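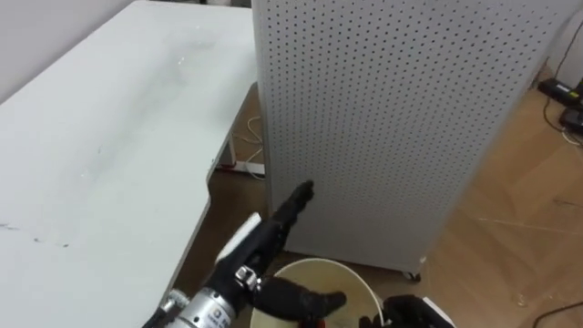
Most people who buy a second-hand table ask two questions: how much does it cost and will it go through the door. Inese Raudsepp asks how many years it has already been used, and she is happier when the number is high. White is the colour she sees most, because for a long time white was what every office, school and clinic ordered. A big white table with a matte top, a little scuffed, one faint smudge near the middle and a rounded notch curving into the front edge, is to her eye a table in the best part of its life. The first marks have come, so the owner has stopped being afraid of it. After this moment, she told me, people finally begin to work.

I went to see her in March, in the old dairy at Woltside where she keeps her stock. The train goes only as far as Renwood and from there one must take the bus, which passes twice in the morning and then seems to forget the village until the afternoon. She met me at the stop in a coat with sawdust on the sleeves and apologised for the coat, but not for the cold inside the building, which was considerable.

Her trade has no good name in English. She does not sell antiques, and she becomes a bit offended if somebody calls it junk. She buys work furniture, by which she means the desks, benches, shelves and drawer units which people used to earn their living, and she repairs them just enough that they can be used for this again. On the day of my visit there were 40 tables in the main hall. Most stood on their feet, and others leaned against the wall with their legs taken off and tied in bundles with string.

"A dining table is for guests," she said. "It must look nice when people come. A work table has no guests. It must only be the right height."

Height is a subject on which she can speak for a long time. She believes that most of the pain in our shoulders comes from tables made for a person who does not exist, and she keeps a folding ruler in her pocket so that she can measure customers when they are not paying attention. I was measured, I think, while I was looking at a plan chest. She then walked me past three desks I had liked and stopped at a fourth, which I had not noticed at all. I sat down. My elbows rested on it without any effort and I felt a little foolish about my desk at home, which I chose from a photograph.

She came to this work from a different side. For years she did the accounts for Fleury, a small firm that fitted out shops and offices, and part of her job was to write down the value of old furniture until the value was zero. When it was zero, a lorry came. She remembers going out to the yard with a cup of tea and seeing a row of drawing tables in the rain, each with its tilting mechanism in perfect order. She asked what would happen with them and the driver shrugged. She bought two, for the price of the driver's lunch, and took them home on the roof of her sister's car in 2 trips.

One of these tables is still hers. It stands in the office behind the hall, and on it she does the accounts which are now her own.
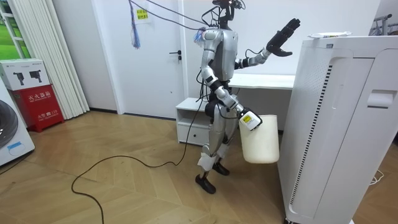

The repairs are modest by principle. A loose leg is glued and a missing screw is replaced, with an old one if she can find it in the tins. A top is washed with soap and warm water and then it is left alone. She does not fill scratches. She has a strong opinion about people who sand everything until it is pale and smooth and then rub wax into it, and when I admitted that my brother does exactly this, she was quiet for a moment and asked if he was otherwise well.

There are exceptions. Edges that catch on sleeves are made soft, and anything that wobbles is corrected, since a table that wobbles will be hated no matter how beautiful it is. She showed me a bench from a bookbinder which had one short leg. Underneath was a piece of folded card, pressed by the weight until it was as hard as wood. She had made a proper foot for the bench, but she kept the card, and it goes with it to the buyer in a small envelope.

Who buys? I had expected young couples with a taste for old factories, and they do come, usually at midday and usually for lamps. But her regular customers are people who make something. A woman who repairs accordions has bought from her more than once. A school for pastry cooks took all the marble she had. The largest order so far was from Vendurero, a printing workshop which was moving to bigger rooms and wanted 100 drawers, all of the same depth, for paper. It took her the whole winter to collect them. The drawers match in depth and in nothing else, and she says that when they are closed the wall looks like a town seen from a hill.

The prices are written in pencil on the underside, so that one must bend down or ask. I asked if this was not bad for business. She said that a person who has bent down under a table has already seen how it is made, and then the price is easier to understand. It is also easier to rub out - she changes it if she likes the customer, and I had the impression that it can go in both directions.

Storage is her real problem. The dairy is dry, but the roof over the north end is old, and the landlord and she have different ideas about whose roof it is. She would like to put in a second floor for the chairs, which at present hang from hooks and knock together softly when a lorry passes on the road. She would also like to stop buying for one year and only sell. This she said while we were looking at a message on her telephone about a closed tailor's shop and its cutting tables, and she had already begun to look for the keys of the van.

I had to run for the last bus. The desk that fitted my elbows was collected two weeks later, by my brother, who has promised in writing not to touch the top.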